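Indoor Dust Monitoring in Two Fornwood Classrooms
Paora Merrick

We logged fine particles with 4 low-cost Jellus sensors and got 2437 usable readings.
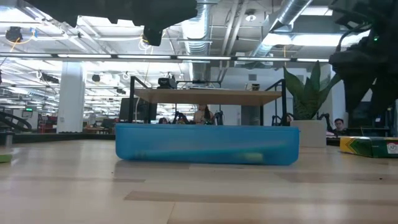

Why use low-cost sensors?
They let us sample several spots at once, and the drift was corrected against the Chauke reference unit.

Readings taken above 73 percent humidity were dropped, 670 in all.
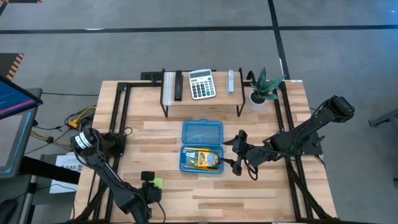
Particle levels rose when students entered and fell slowly after class. Wall sensors read lower than desk sensors. Desk items can shed material too: crayons and pencils like those in the blue case leave wax and graphite bits, which our sensors cannot tell from other dust. A filter sample would be needed for that.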